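Home | Topics | Livestock | Ask the Community | Log in

Buying my first bull at auction - what should I look for?

Ximeng Yao
December 5, 2022

Hello everyone, and thank you in advance for your patience with a beginner! My husband and I run 51 cows on the hill side of Flivholm, mostly Angus crosses, and up to now we have always leased a bull from a neighbor who is retiring this winter. So we are going to the Todamach sale to buy our own, and I have the catalog here with 244 lots in it and my head is spinning.
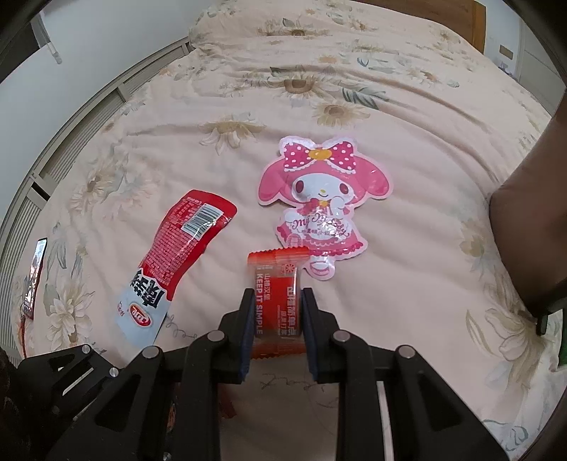
My main worry is calving ease, as we have a good many heifers coming through and I am up enough nights as it is. What I can't work out is how much weight to give the figures in the catalog against what the bull looks like in the pen. Two of the ones I like have lovely low birth weight numbers but look a bit narrow behind to me. Would you trust the paper or your eye? And is it rude to ask a seller to walk a bull out for you before the sale starts?

6 comments | Share
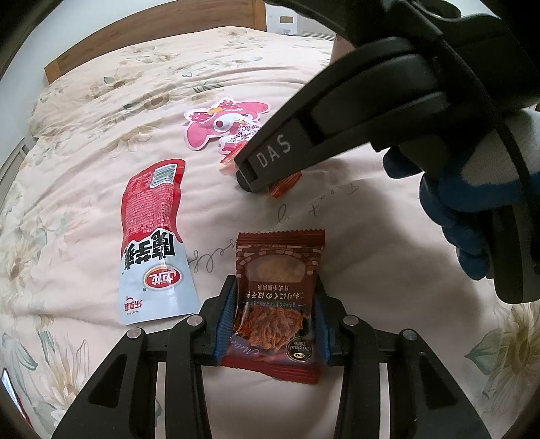

Fengying Meng
Not rude at all, dear, any seller worth buying from will be glad to walk him out - and if they grumble, go on to the next pen. Watch him from behind and from the side, on hard ground if you can, and see that his back feet land close to where the front ones were. As for paper or eye, I use the paper to cut the catalog down and my eye to do the rest. Look at the accuracy beside each figure too, as a young bull's numbers can move a good deal once he has calves on the ground. Make sure he has passed a breeding soundness exam and ask to see the sheet. We bought a handsome fellow one July without asking, and we had a very thin calf crop to show for it.

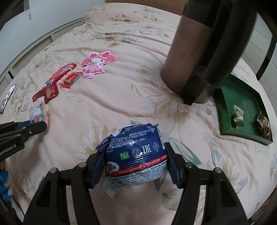 Also, set your top price at home and write it on the front of the catalog. When you get him back, keep him apart from the herd for a few weeks and bring him onto your own feed slowly, because sale bulls are often carrying more condition than is good for them. Let us know how you get on!

Villalobos
go for calving ease if its heifers. temperament too, I sold one after 4 months for chasing my dog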